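4.2 The sharing table and the problem of the last dumpling

We turn now from the interviews to the meals themselves. It will be recalled from Section 3 that households in the Mallus sample were asked to eat as they normally would, an instruction that people follow for as long as it takes to read it. In the first meal at any given household the good plates came out. By the third the good plates had gone back to wherever they live, people were reaching across one another, and the data became usable. All first meals are therefore left out of what follows.

Our interest is in a small and well-known event. A shared dish is nearly finished. One piece remains, everyone at the table can see it, and everyone behaves as if it were a piece of furniture. We call the interval between the second-to-last piece being taken and the last one being taken the standoff. Earlier writing on table manners tends to treat the standoff as a matter of politeness, which it plainly is, and then to stop there. We wanted to know how long it lasts, who ends it, and what they say while doing so.

Across 70 recorded meals, a standoff occurred in all but a handful. The median length was 45 seconds. The longest ran to almost 20 minutes and concerned a potato pancake, by then cold, which was eventually wrapped in foil and put in the refrigerator by a person who told us afterward that it had been thrown out two days later. We coded this as unresolved.

The choice of utensil mattered more than we had planned for. Our original design had no utensil variable at all. Alina Oprea raised the matter after transcribing the early meals, when she noticed that people eating with forks ended standoffs with a stab and no comment, while people eating with chopsticks nearly always announced themselves first. Our first thought was that this reflected who was eating and what they had grown up with. The pattern held, however, among diners who used both in the same week.
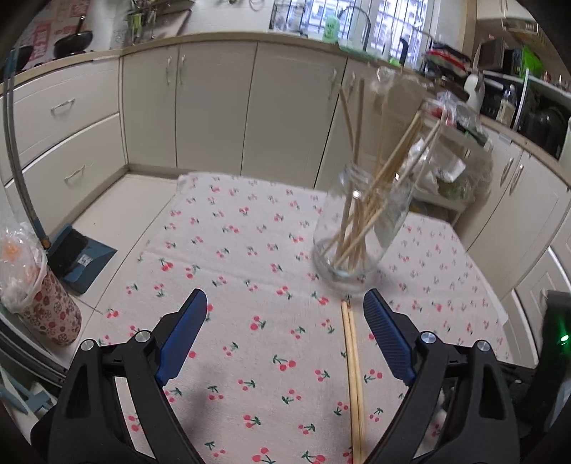 Oprea's reading, which we have come to share, is that a fork commits its user at once. The piece is speared and no decent person can put it back. Chopsticks allow a long approach, during which the diner may still pretend to be going for the sauce. This period of deniability is filled with talk. In the transcripts it is filled in particular with the phrase "nobody wants this, right?", spoken in a tone that does not invite an answer, and with its more generous cousin, "we could split it," which was offered often and accepted twice.

A serving utensil changes matters again. Where a dish had its own spoon, the standoff was shorter, and the person who ended it was usually the one sitting nearest the spoon handle. Asked about this later, these diners described themselves as having been helpful. Several said they had been "clearing the plate." One said that the spoon had been pointing at him. We considered rotating the spoons as an experimental condition and decided that we wished to be invited back.

Communal utensils, meaning those kept in a jar or tray in the middle of the table and taken as needed, turned out to be their own category. In these homes nothing was laid at individual places. Diners helped themselves to a pair at the start, often took a second pair when the first had been mislaid under a napkin, and by the end of the meal had left spare sticks in various spots on the cloth. Ownership of any given pair became vague, and so, to our surprise, did ownership of the last piece. Standoffs at such tables were the shortest we recorded. It may be that people who have already lost track of whose chopsticks are whose have less energy for the question of whose dumpling it is.

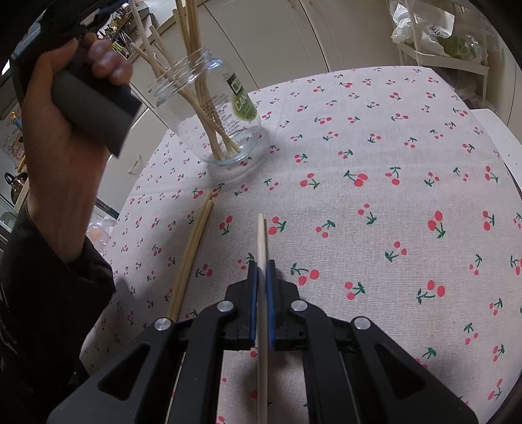

Figure 3. Wooden chopsticks on a cherry-print tablecloth.

We are wary of leaning too hard on this result. The households with communal jars were also, on the whole, the larger and louder ones, and noise may be doing some of the work. A standoff needs a degree of quiet in which the remaining piece can be noticed. In one Rusex Street household the last item vanished on every occasion during an argument about parking, and no recording shows clearly who took it. We have three confessions, all for the same dumpling.

There is also the matter of the host. Hosts in our sample ended very few standoffs themselves but directed a good many, typically by naming a guest and saying that he or she had eaten nothing. This was said of guests who had, by our transcript, eaten a great deal. The named guest protested once, sometimes twice, and then ate. Refusing a third time was rare and brought the meal to a sort of halt. At the Drirari table the grandmother skipped the naming stage and put the piece directly on the guest's plate, giving a standoff of effectively zero. We kept these meals in the sample, although they do terrible things to the mean, and we report medians throughout for that reason.

A reviewer of an earlier draft asked whether the presence of a researcher made people more polite than usual. Almost certainly it did. We can only say that the effect seemed to wear off, and that by the later meals our own field staff were being passed the last piece under the same pressure as everyone else. The field notes show that they protested once and then ate.

The next section takes up bread, where none of the above applies.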